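Progress report to the Ukholm fund, September 2026
Guest house bedding and towel store, Lesdale
Prepared by Souad El-Sayed

The grant of 2000 was made for replacing worn bed linen and setting up one routine for the bedrooms and the bathroom at Lesdale. This report covers what has been bought, how the rooms are being run, and what is left to do.
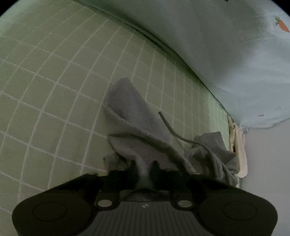
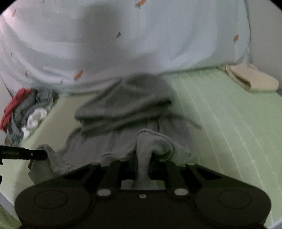
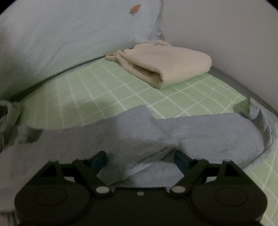

Gray textiles at Lesdale. The last picture has the gray-blue blanket on the green checked sheet.

Spending to date is 793. Most of it went to Fimness for fitted sheets and pillowcases, and the rest on two laundry bags and a shelf for the landing. We kept the blankets we already had. Abdelghani Tawfik went through them in the first week and set four aside as too thin for winter. The others are good for another year at least.

Pale green was chosen for the sheets so that the household can tell ours from the ones the laundry sends back by mistake. The gray items are older and come from several sets, which makes sorting slower than it should be. Towels and small blankets of a similar color have ended up in the same pile more than once. We now fold blankets in thirds and towels in half, and they go on separate shelves. The labels for the shelves are written but not yet up.

Changeover is done in the same order in every room. Everything comes off the bed first, including the duvet, and the fitted sheet is checked at the corners before anything goes back on. Two of the new sheets were a little short for the deeper mattresses — Fimness has agreed to exchange them.

The bathroom has taken more time than planned. Towels dry slowly there, and guests tend to hang them wherever there is room. We had meant to put up a heated rail, but the quote from Saber came in at 500 before fitting, and we would like to hold off until the linen order is finished. A plain rail on the landing may do the job for less. Abdelghani is getting a price for it.

Still to do:
Second order of pillowcases and duvet covers
Exchange of the two short sheets
Shelf labels
Decision on the rail

We don't expect to ask for more than the original grant. If the rail is left out there will be money over, and we would like your agreement to spend it on replacing the four thin blankets. Receipts are in the folder sent with this report. Please send any questions to me at the Lesdale office.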